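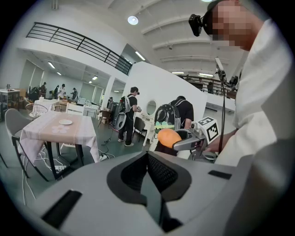

Plorard Donor Desk 3 — fundraising software for local campaigns

List price: $834 per election cycle, one committee
Extra user seats: $159 each
Contact records included: 300 (more cost extra, see the price sheet)
Sold by: Gatti Supply

Donor Desk keeps a list of who gave, how much, and when. It flags a donor who is close to the limit and prints a draft report in the layout your filing office asks for. The maker says it "wins races." We have sold three versions of it and have seen no proof of that. It keeps records.

What works: the limit warnings. You type in your state and local caps once, and the program stops you before you log a check that goes over. The June update also fixed the duplicate names problem, mostly. Two donors at the same address still get merged now and then, so look over the list before you file.

What we doubt: the "Supporter Score." It gives each donor a number from 1 to 100, and Plorard won't say how it gets there. Wenceslao Bautista on our sales desk ran 136 old records through it and got high scores for people who had moved out of the district. Turn it off in Settings.

Background checks on hosts and bundlers are not included, whatever the brochure hints at. The "Vetting" tab is a blank notes field. If you want to know what a fundraiser host has said in public, you will have to read it yourself.

Works with: Flasine mail lists, Wetametti card readers (older models need the adapter)
Does not work with: shared drives
Returns: 14 days, unused license key only

Questions before you buy go to Mirko Melis, campaign products. Ask him for the trial copy — it isn't on the order form.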